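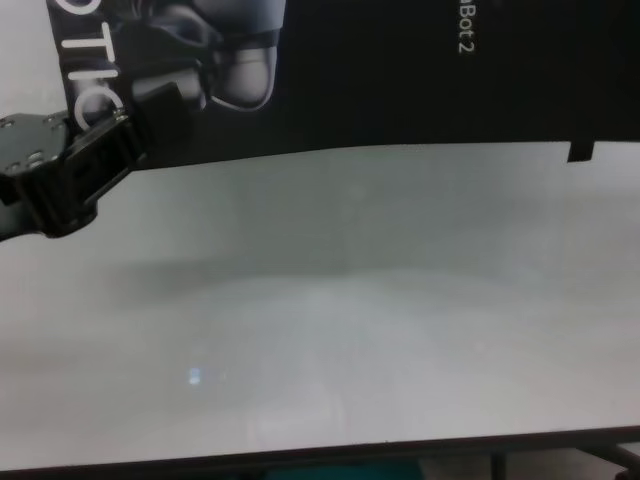 Phone battery drops from 40 percent to dead in minutes – replace the battery or the phone?

tessel_park
My phone is a little over three years old. Since August it has been shutting off with plenty of charge showing. Yesterday it said 41 percent, I opened the maps app, and it went black. When I plugged it in it came back up and said 38. The battery page in settings says maximum capacity is 81 percent and "normal."
I use it for work and can't have it dying on me in the car. A new battery at the shop near me is $79. The phone is worth maybe $150 used. Is it worth fixing, or am I throwing money at an old phone?

orrin_b
Replace the battery. Sudden shutoffs with charge left are what a worn battery does under load. Maps uses the screen at full brightness plus GPS plus data, so the voltage sags and the phone shuts down to protect itself. The percentage is only an estimate.

millrace77
Before spending anything I would do a full calibration. Run it down until it shuts off, leave it off for a few hours, charge to 100 without turning it on, then keep it on the charger another two hours. I did this on my old one and it bought me most of a year.

orrin_b
Calibration fixes the number on the screen. It does not put capacity back. If the phone is dying under load, a better number just means it dies at 12 percent instead of 41.

millrace77
Dying at 12 is a big improvement over dying at 41 if you are in the car. And it's free.

tessel_park
I can try that tonight. One thing I left out: it is much worse in the morning. I keep the phone in the console and the car is cold when I leave at 6:15.

orrin_b
That fits. Cold raises the resistance inside the battery. A new one will put up with it and an old one won't.

dunmore_lake
81 percent is not that bad though. Mine is at 77 and never shuts off. I would look for an app first. Go to battery usage, sort by the last ten days, and see if anything is running in the background that you don't use. I had a fitness app called Plikley that was checking location all night. Removed it and got hours back.

tessel_park
Checked. Top of the list is maps, then the browser, then messages. Nothing strange. I do have Plikley but it's at the bottom.

Shahnaz Amarasinghe
I have repaired phones for a living for a long time, so a few points.
The capacity figure and the health of the battery are two different things. A battery can hold 81 percent of its original charge and still be unable to deliver it quickly. Look at the cycle count if your phone shows one. On most models it is under battery health or in the "about" page. If it doesn't, there are programs for the computer that will read it over the cable.
Don't run it flat on purpose more than once. Deep discharges are hard on an old battery, and one that is already weak may not wake up again.
Also check that the screen is sitting flush. If you can see a gap along one side or the glass looks raised, stop charging it and take it in, because the battery is swelling. 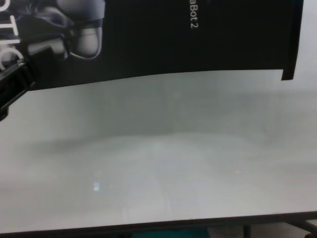
As for price, $79 is fair if the part is decent and the shop gives you at least six months on it. Ask what happens to the water seal. Most shops put in a new adhesive gasket, but some skip it, and then the phone is no longer safe near a sink.

tessel_park
Thanks. No gap that I can see. The program says 1019 cycles. Design capacity is 3862, and I didn't write down the current one.

Shahnaz Amarasinghe
That's well past what most of them are built for. I would replace it.

dunmore_lake
OK, at 1019 I take mine back. I just looked and I'm on 487, so ours aren't comparable.

kettle_and_fox
You can do it yourself for under $30. Filtimell sells a kit with the battery, the tools and the adhesive strips. I did my phone and my wife's. Took me an evening for the first and 40 minutes for the second. Warm the back edge with a hair dryer, go slow, and pull the strips low and flat or they snap.

orrin_b
I wouldn't send somebody with a work phone down that road. If a strip snaps you are prying at a lithium battery with a plastic card.

kettle_and_fox
You're not prying if you use a bit of alcohol behind it. People do this every day.

Shahnaz Amarasinghe
People also bring me the results in a bag. It can be done, and the kit is fine, but the first one shouldn't be a phone you need in the morning.

millrace77
Has anyone used those battery cases? My brother has a Garba and just leaves it on all winter. Might be cheaper than the repair.

tessel_park
I had a Gavow case on the phone before this one. It was heavy and it got hot in my pocket. Don't want to go back to that.

orrin_b
A case also keeps the old battery topped up to 100 all day, which wears it more.

millrace77
It's already worn out, so I'm not sure that matters.

tessel_park
Update. I did the calibration once. It got down to 22 percent this morning before it shut off, so there was some change – still no good for the drive. Took it to the shop at lunch. They had it for an hour and a half. $79 plus tax, new gasket included, 12 month warranty on the part. Settings now says 100 percent. They told me not to read much into the percentage for the first few charges.
I'm also moving it out of the console and into my coat pocket for the morning drive.

dunmore_lake
Did they say what brand the battery was?

tessel_park
Didn't ask. It isn't on the receipt. I'll call them.

kettle_and_fox
If settings shows it as genuine you're probably fine. Mine says "unknown part" and has worked the same as the old one did when it was new.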